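Looking After a Car Cabin and Boot: Workshop Notes

Interior trim wears out sooner than most mechanical parts, and most of the wear comes from grit, moisture and the wrong cleaner. The notes below cover an ordinary five-door hatchback with cloth seats and a fold-down rear bench. Leather needs different products and is dealt with on a separate page.

Tools and Materials
A vacuum cleaner with a crevice nozzle, two soft brushes, four microfibre cloths, a spray bottle and a bucket are sufficient. For cloth and carpet we use Pamel upholstery concentrate, diluted as printed on the bottle. Plain washing-up liquid will shift the same marks but leaves more residue and has to be rinsed twice. Avoid silicone dressings on the steering wheel, pedals and gear lever.

Order of Work
Work from the top down. Headlining first, then pillars, dashboard, doors, seats and finally the floor. Switch off the ignition and remove the key. Slide the front seats fully back, vacuum the front footwells, then slide them fully forward and do the rear.

Seat rails collect coins, hairpins and gravel. Clear them with a brush before using the nozzle, and check that the seat locks at every position afterwards. Do not spray anything beneath the front seats. The yellow connectors there belong to the airbag and belt circuits and should not be unplugged or wetted.

Headlining
The fabric is bonded to a shaped board with a thin layer of foam. Soaking it weakens the bond and the cloth will sag. Spray the microfibre, never the roof, and wipe in one direction with light pressure. Old sagging cannot be cured by cleaning – the board has to come out and be re-covered.

Cloth Seats
Vacuum along the seams first. Mist a section the size of a dinner plate, agitate with the soft brush and lift the moisture with a dry cloth. Move on before the foam beneath takes up water. Treat the whole panel, seam to seam, or a tide mark will show where the damp area ended.

Leave the windows open by 11 mm if the car is under cover, and run the fan on full with recirculation off for 17 minutes. Seats cleaned in the evening should be left overnight before use.

Seat Belts
Pull the belt out to its full length and clip it with a clothes peg at the guide so that it cannot retract. Wipe with lukewarm water and a very small amount of mild soap. Bleach and dye weaken the webbing. Let it dry completely before releasing the peg. A belt that retracts slowly usually has a dirty upper guide loop, and wiping the loop is often enough.

Boot Floor and Spare Wheel Well
Lift the boot carpet and inspect the well. Standing water points to a rear lamp gasket, a tailgate seal or a blocked body grommet. Dry the well, lay sheets of newspaper in it and check again after rain. Our Wekent boot liner holds 900 ml of spilt liquid before it overflows, and it has to be taken out to be emptied.

Clothing and Blankets Kept in the Car
A spare jumper and a blanket are sensible winter equipment but hold moisture, and a damp bundle in the boot will mist the windows for days. Take them indoors once a month and air them. Knitwear should be spread flat, sleeves out to the sides, and never hung wet from the grab handle. Store both in a lidded box once fully dry. 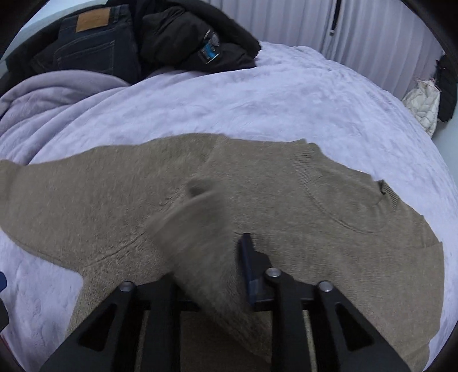

Door Seals
Wipe the seals with a damp cloth and dry them. Apply a thin film of Sezer rubber care stick before the first frost. Petroleum jelly is a poor substitute, as it can swell some rubbers. Check the drain slots along the bottom edge of each door and clear them with a plastic cable tie.

Cabin Filter
On most hatchbacks the filter sits behind the glovebox. Note the airflow arrow before removing the old element. We change ours every 13 months – sooner if the fan becomes noisy or the windscreen is slow to clear. Vacuum leaves out of the housing with the fan switched off, and refit the cover until both clips engage.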